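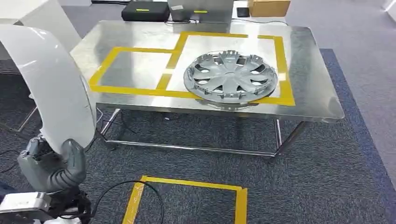
A hubcap face up on a steel table.

The Bus to Okton

So I'd been riding the 411 for most of an hour when the woman across the aisle asked if I was going to Okton for the funeral too. I said yes. I don't know why! I was going to Okton to sell my uncle's accordion (a Rusis, with two dead keys), but she had a pie on her lap and she looked so pleased to have company.
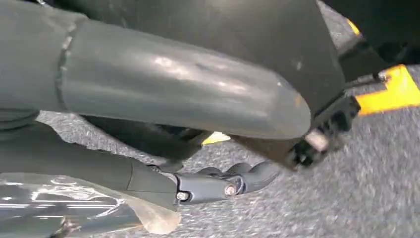
Page last changed in July

She told me all about him. He'd run the feed store in Birkmont, he hated geese, and he once drove to Paterson and back overnight for a lampshade. By the time we hit the river I was getting a little choked up, I swear. 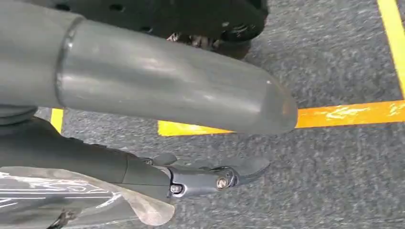 You'll play something for him, won't you, she said, and she was looking right at the accordion case. He always said he wanted music and no talking.

Well, what do you say to that? I said I only knew 4 songs and one of them was a polka. She said the polka would be fine.
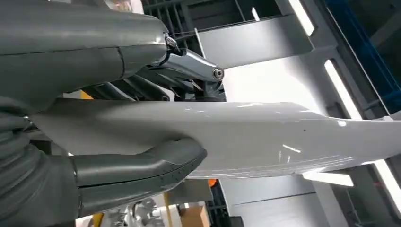 And that's how I ended up on the church steps at a quarter past two, skipping every note that needed a dead key, with people I'd never met clapping along. They fed me ham. A man by the coats offered me 279 dollars for the accordion and I told him it wasn't for sale, then rode home with it on my knees and half a pie on top.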